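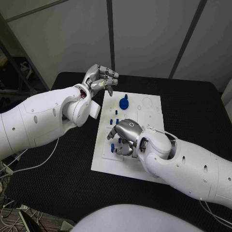 3 min read

The Pullutwood fixtures office thanks all member clubs for their returns on the winter volleyball programme. The draft schedule has been laid out for each region in much the same spirit as the white board with its small blue parts on the black table, so that any piece may still be moved before the whole is fixed. Clubs are asked to read their own region first and then the cross-regional dates, as most of the queries received so far concern the second group.

The principal change is to the opening round. The women's league will now have 12 teams, following the admission of Skovutska, and the round will be played at two venues instead of one. Huerta has offered both of its courts, and the second venue will be the Faser sports hall, where the seating has been extended to roughly 1000. Clubs drawn at Faser should note that the changing rooms are on the lower floor and that team benches must be clear within 15 minutes of the final whistle.

Squad lists may contain up to 16 players. A player who has been out through injury may be entered on the list before being cleared to play — the medical form can follow — but may not take the court until the form has been acknowledged by this office. Clubs which sent lists on last season's form need not send them again.

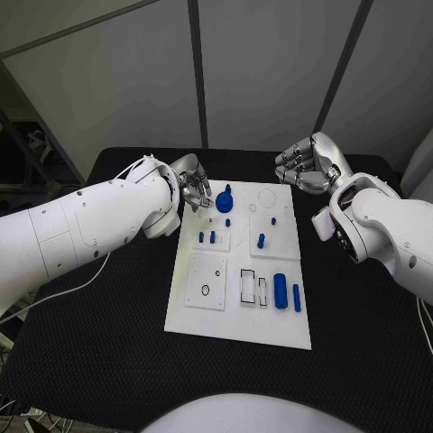

Skovutska wrote to the list on October 20, 2018:

> We are grateful for our admission and accept the draft in full,
> with one reservation. Under the present draw we travel to Huerta
> for the opening round and again for the round after it. The
> journey requires an overnight stay on both occasions. We would
> ask whether the second of these fixtures might be exchanged with
> the return match in December, when our own hall is free. We have
> no objection to an early start if that would assist our hosts.

The office has considered this request and sees no difficulty in principle. The exchange affects only the two clubs concerned and leaves the referees' rota unchanged. Huerta is asked to confirm to the list that its hall is available on the December date. Until that confirmation is received, the fixture stands as printed in the draft, and travel should not be booked on any other basis.

One further point has been raised by several clubs concerning the match ball. The approved ball is the same as last season. Home clubs are to provide all balls for the warm-up as well as for the match, and visiting clubs are not expected to bring their own.

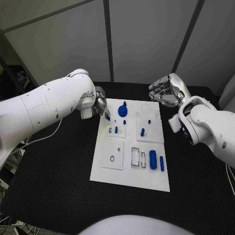
May a club change its libero between the first and second matches of the opening round?

A club may do so, provided that the new libero is already on the squad list and the scorer is told before the second match begins.

Any other amendments to the draft should be sent to the list and not to individual officers, so that all clubs may see them. The final schedule will be circulated once the Huerta reply is in.

Fixtures Office
Pullutwood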